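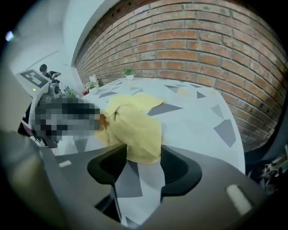
Sunday, so this is the short version. September 2022 and I am finally writing down how I look after the hand-held gripper, mostly so I stop asking Aravind Warrier the same thing every month.

Pads first. Always pads. The black ones on the fingers pick up lint from cloth work, and once they do the grip goes soft and you start blaming the software. Damp wipe, let them dry, then look at the hollow part with a flashlight. Any tear at the rim, swap both. Not one. I did one in the spring and the fingers closed crooked for 2 weeks.

Then the gap. Close slow, look down through it, the pads should meet flat. If they dont, back off the screws on the left finger, square it up, tighten a bit at a time going side to side. Danladi sell a little gauge for this. I use a business card.

Lens after that. Microfiber only! Smudges hide in a fisheye until you get a light in the corner of the view and then everything is haze.

Counter said 1,679 closes when I opened it up. I go by 600 between pad checks so yeah, overdue. Left pad had a nick. New pair on, the Plevemik ones, a bit stiffer than I like but they were in the drawer.

Test is a thin cloth, bunched up on the table. Pinch a fold, lift, let go, again from the other side. Cloth is mean - a block will let you get away with bad pads, a cloth wont. If it slips I go back to the gap before I touch anything else.

Still to do: the cable clip (loose agian), and a proper case before we take it to Skemness in November. Aravind wants foam, I want a hard box. More when the clips arrive.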